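Orkberg Opens Its Bin-Picking Service to Smaller Warehouses

For most of its history, Orkberg has sold picking cells to large distribution centers. In October the company began offering the same equipment as a monthly service under the name Zudora, intended for sites that ship some 1,000 orders a day or fewer. Elżbieta Laskowska, who directs the service from the Flostimthorpe office, explained the terms in a recent interview.

"Our customers asked for a fixed price and a single telephone number," Laskowska said. "They did not want to purchase an arm and then look for someone to maintain it."

The subscription covers the arm, the gripper, the Żak control software and 2 maintenance visits a year. Before a contract is signed, the customer sends a selection of its own stock for trial picks. Small, mixed goods receive the most attention. Shiny packets and items lying against one another remain difficult to grasp, according to Laskowska, and the trial report states which products should stay with human pickers.
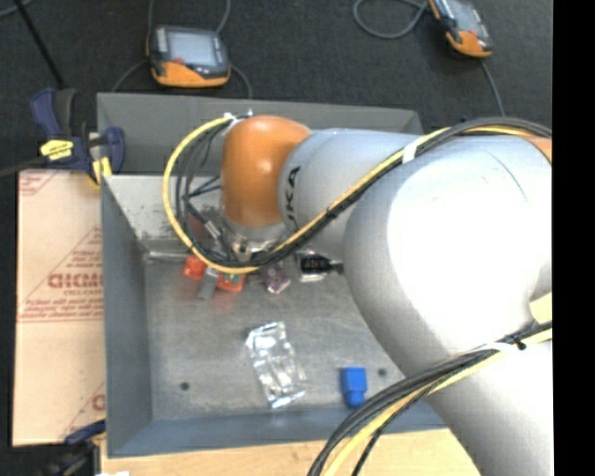 How long does a customer wait between signing and the first working shift?

"Ten weeks is the standard period," Laskowska said. "The site survey takes place in the first week, and staff training in the last."

Czesław Marciniak, the service's technical lead, said that the current rate of 315 picks an hour is set with caution. "We could quote a higher figure for boxes of one size — few of our customers handle only those," he said. Hoses and cables are inspected at each visit and replaced at no charge.

Customers may end the agreement after 10 months. Applications for the next group of sites are being accepted through the Flostimthorpe office.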